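From: Waraporn Intarasuk
To: rights-list
Subject: Re: Skornby Cup streaming rights
December 2019

Shengli Guo wrote:
> Has Roltel signed for the Skornby Cup or not? Kong still lists
> the early rounds on its schedule page.

Not signed. Roltel has agreed to terms for 2 seasons, all rounds, with Kong keeping a highlights window of 15 minutes per match. The Kong page dates from September and should be ignored.

The feed spec is unchanged: one world feed, English commentary on a separate track. Stiltik handles encoding again.

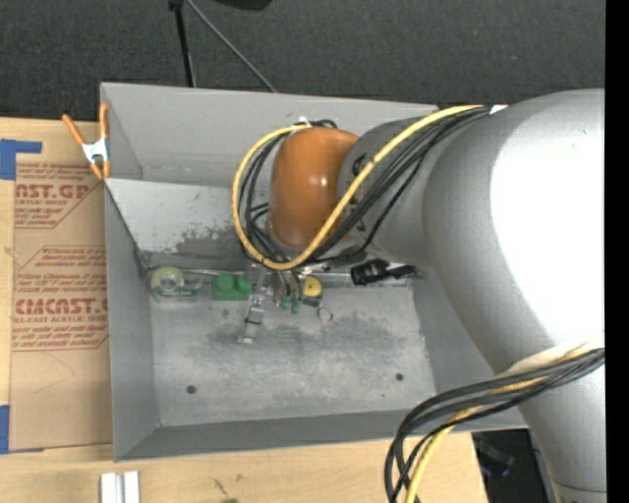 Robot arm with its gripper down in a gray metal bin.

On price, I have only the per-match figure, 2,000 for live and 800 for delayed. Sublicensing is allowed for delayed matches — live is exclusive. I do not have the clause on extra time and would like to see it if anyone does.

> Does the deal cover the qualifiers?

No. Those stay with the home clubs, as before.

Waraporn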